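Part 3: Setting up the sorting station

By now you should have the Cilteo kitchen composter out of its box and the lid hinge clicked in (if it isn't, go back to Part 2, I'll wait). This part covers the little group of bins that goes next to it. I know, you bought a composter and I'm talking to you about bins! But most of the support mail I answer is about stuff that went into the drum and shouldn't have, and a decent spot for everything else fixes nearly all of it.

What you'll need

The composter, with its cord still unplugged
Two bins of any kind you have around the house
Bin liners
The label sheet from the Cilteo envelope
A damp cloth

1. Pick the wall. You want an outlet close enough that the cord hangs with a bit of slack, and 7 inches of clear space behind the vent. I had mine jammed up against the baseboard for most of January and the fan sounded like a hair dryer the whole time.

2. Wipe the floor and let it dry before anything goes down. The rubber feet grip really well on clean vinyl or tile and slide all over the place on dust.

3. Set the composter down and push on one corner. If it rocks, turn the front feet a little at a time until it stops. Don't touch the back feet, they're fixed, and forcing them cracks the base.

4. Choose your bins. Please don't go out and buy the matching set on my account. My neighbor Aurelio Villanueva uses an old mop bucket from his garage for plastics and his station works better than mine does. Anything with a smooth rim is good, and different colors help a lot if you have kids or sleepy adults in the house.

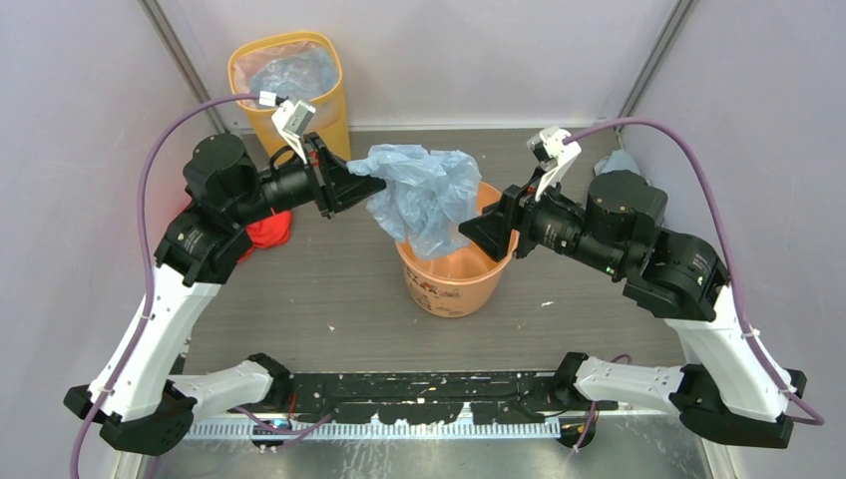
Size matters more than looks, so think about how often you want to walk to the curb. We're a family that snacks, and our wrapper bin fills up way faster than the one for paper. If you're on the Primden pickup route, check which day they take film plastics before you settle on something tiny.

5. Put in the liners. Shake each one open first, push the bottom all the way down, then fold the extra over the rim. Leave a good overhang (a short one slips in the first time you drop something heavy on it, and then you're fishing around in there with two fingers).

Note: The compostable liners from Ellarlow are for the composter's own pre-drum basket only. They go soft after a few days, and I've had one give way on me between the kitchen and the back door. Regular liners are fine everywhere else.

6. Stick on the labels. There are more on the sheet than you'll need, so start with COMPOST, PLASTIC and EVERYTHING ELSE and see how that goes for a week.

7. Arrange the group. The one you use most goes in front, and the one you use least can live back in the corner.
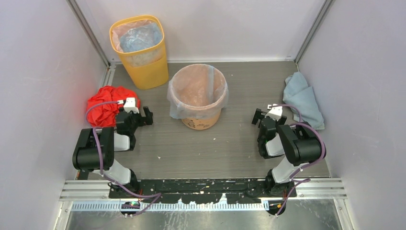

8. Plug in the composter and hold the leaf button until the light goes green. It'll hum for a bit and then go quiet. That's the drum finding its start position, so leave the lid shut until it's finished.

9. Add the starter pouch. Tear it at the notch, pour the whole thing in, and add 300 ml of lukewarm water. Cold tap water works too, it just takes longer to get going.

Caution: No plastic bags in the drum, ever, even small ones. They wrap around the paddle shaft and the motor will keep trying. Unplug the unit before you reach in to pull anything out.

Caution: Don't put the bins on top of the composter or right against the vent side. That side gets warm on a long cycle.

If the light stays orange

Nine times out of ten the lid isn't all the way down. Press on both front corners until you hear the second click. If it's still orange, unplug it, count to twenty and start again from step 8. After that, write to me with the serial number from the bottom plate.

Part 4 is the first feeding, so save your coffee grounds.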